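# Two months with Skerkel, a simulator for collecting robot demos

I've been using Skerkel since November to build up a pile of examples for a small cube-handling policy, and I have opinions! Mostly good ones, one grumpy.

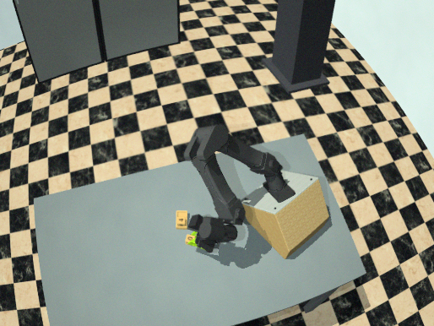 ## Collecting demos

The stock tabletop is what I ran nearly everything on: dark arm up on its big tan box, two little cubes down on the table, marble checkerboard floor all the way out (a bit fancy for a lab, but I got fond of it). You drive the arm with a gamepad or the keyboard. Get the gamepad. My keyboard demos were jerky, and the policy I trained on them was jerky too.

I've kept 946 demos out of 2427 tries, which sounds awful until you know how picky I am. I toss anything where I dithered over a cube or bumped its neighbor. Rejecting a bad run is one button and the table resets right away, so a session flies by – I'd sit down with coffee and look up at lunch.

## Things I like

Playback is great. You can scrub through a run, trim the dead time off the front and save it again without touching the original. Export to Cladano format worked the first time, and my training script read the files with no fuss. The shadows look decent too, and they helped me judge how low the gripper was.

## Things I don't

The cube randomizer is timid. Out of the box it shuffles positions by maybe an inch, and my first policy fell apart as soon as I put a cube somewhere new. You can widen the range, but the setting is buried six menus deep. Also, it crashed on me about 10 times, always while saving a long session. Turn on autosave!

I tried Jotumport before this and it's prettier, but resets were so slow I gave up. For one person collecting demos at a desk, I'd pick Skerkel again. Four stars, and I'll bump it to five if they fix the saving.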